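Notebook, Tuesday, September

Back on the Murnel map set today. The request is for a desk exercise covering the border stretch between Temberg and the river, where both sides' troops are due to train together again this autumn. We need the claimed lines from each government on one sheet, with the patrol points marked, and a plain note on where they disagree.

Started with the Planis terrain files. The northern half loaded fine. The southern half was shifted to the east again, same fault as last month, and I had to pin it by hand against the old survey. Used 18 control points. The worst error left is in the gorge, which I can live with as there is no road there.

Altitude matters more than I had allowed for. The upper camp sits above 4,000 metres and the supply times in the draft were worked out for the valley floor. Changed them all. The convoy leg from Temberg to the pass now takes 2 days on paper instead of one.
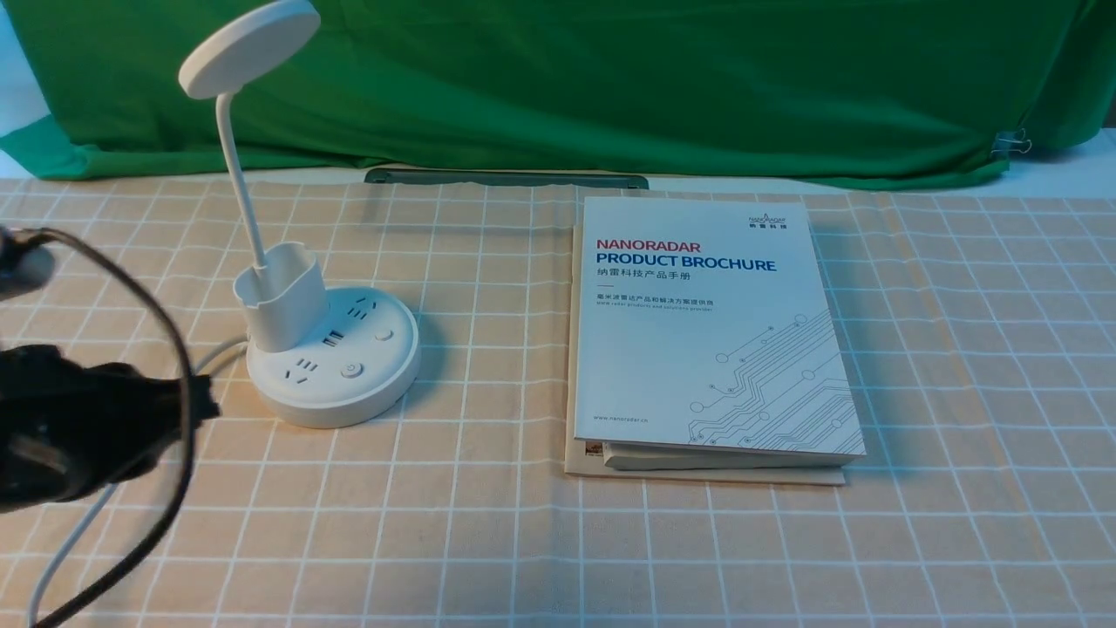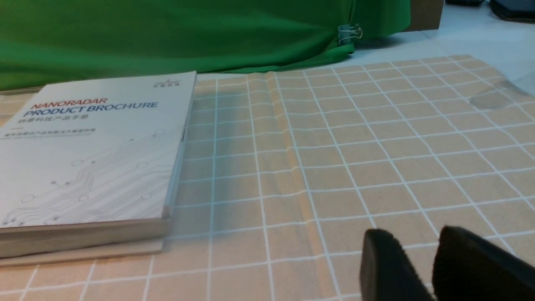
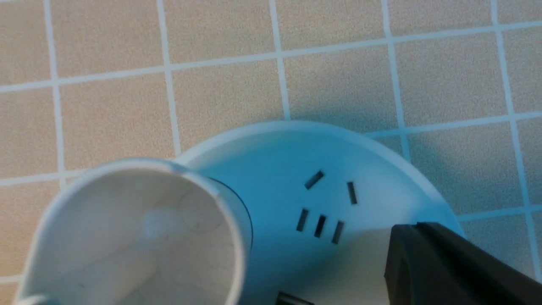
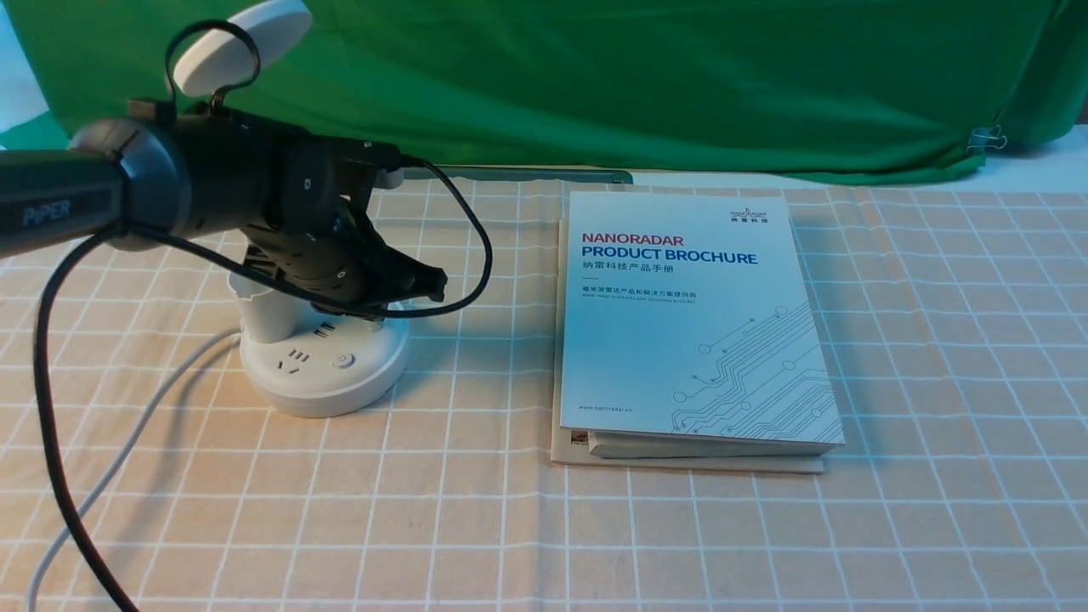

Place names took up most of the afternoon. The two governments use different spellings for nearly every village, and after the new administrative law one side has renamed the district as well. I have put both names on the sheet in the same type size, alphabetical order, no brackets. Brackets make one look like the real name and we had a complaint over that in the spring.

The Vasilakis paper has a table of past joint exercises that I wanted to use for the background page. Checked it against the press releases and two of the rows don't agree on troop numbers. Left the column out for now – will ask for the source before it goes in.

Printed a test sheet at 16.40, roughly 18 minutes on the big plotter. The dashed line for the disputed part comes out too faint against the contour brown. Try a heavier line, or drop the contours to grey.

To do:
Fix dashed line and reprint
Recheck fuel figures for the upper camp
Legend still says "boundary" in one place, should be "line as claimed"
Send southern half back to Planis with the control points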